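Dastgate - Equipos de automatización
Inicio > Manipulación > Pinzas de dos dedos > Suvolix con cámara de muñeca

Pinza Suvolix de dos dedos con cámara de muñeca
Fabricante: Dralolo
Ficha revisada: 2026-03-01

La Suvolix es una pinza eléctrica de dos dedos paralelos para brazos colaborativos. Se vende con la cámara de muñeca ya montada y calibrada en fábrica. La compran sobre todo talleres de confección, lavanderías industriales y centros de formación que trabajan con piezas blandas: paños, prendas dobladas, bolsas de tela.

Qué incluye el conjunto
- Cuerpo de la pinza con brida y tornillería
- Un par de dedos negros con cara texturada
- Cámara de muñeca con soporte y cable
- Caja de control y fuente de alimentación
- Licencia del software de visión para un puesto

No incluye el brazo, la mesa ni el vallado. Si el brazo es anterior a la serie actual del fabricante, puede hacer falta una placa adaptadora, que se presupuesta aparte.

Planificación del puesto
Antes de pedir la pinza conviene tener decidida la superficie de trabajo. Es la partida que más se deja para el final y la que más cambios provoca después. Los tableros de acabado brillante reflejan la luz del techo y el veteado pierde contraste en la zona del reflejo; si la tela que se va a coger es clara, el software tarda más en separarla del fondo. Con telas oscuras sobre madera media el ajuste suele ser rápido.

También hay que prever el espacio hasta las paredes y los paneles laterales. Con los dedos abiertos la pinza ocupa más ancho que el propio cuerpo, y una pieza colocada junto a un panel obliga a entrar con la muñeca girada. Recomendamos dejar 300 mm libres a cada lado de la zona de recogida. En la vista de muñeca siguiente, con la pinza abierta, el paño oscuro doblado queda a la izquierda, cerca del panel lateral y fuera del hueco entre los dedos.
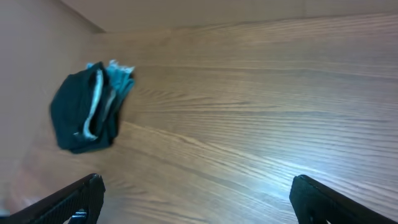
Precio y partidas opcionales
El precio del conjunto depende de la brida y se indica en la oferta. Las partidas que se facturan aparte son estas:

Juego de dedos de repuesto: 49 euros
Puesta en marcha en planta, una jornada: 800 euros
Placa adaptadora: según modelo de brazo
Tablero mate para el puesto: a medida

Los dedos son consumible. Para un puesto a dos turnos aconsejamos incluir al menos dos juegos en el presupuesto del primer año. El cambio lo hace el propio operario con una llave Allen y no exige recalibrar la cámara.

Plazos
Plazo de entrega: 21 días desde la confirmación del pedido. Los pedidos confirmados en marzo salen del almacén de Bañez. La puesta en marcha se agenda cuando el brazo ya está fijado y con corriente - no enviamos técnico a un puesto sin terminar.

Datos para pedir oferta
Indique modelo de brazo, tipo y peso de la pieza, medidas y acabado del tablero, distancia a paredes y número de turnos. Una foto del puesto ayuda, aunque sea del sitio todavía vacío. Las ofertas se envían en PDF con las partidas separadas, de modo que pueda aprobarse primero el equipo y más adelante los repuestos.

Solicitar oferta | Descargar plano de la brida | Ver dedos de repuesto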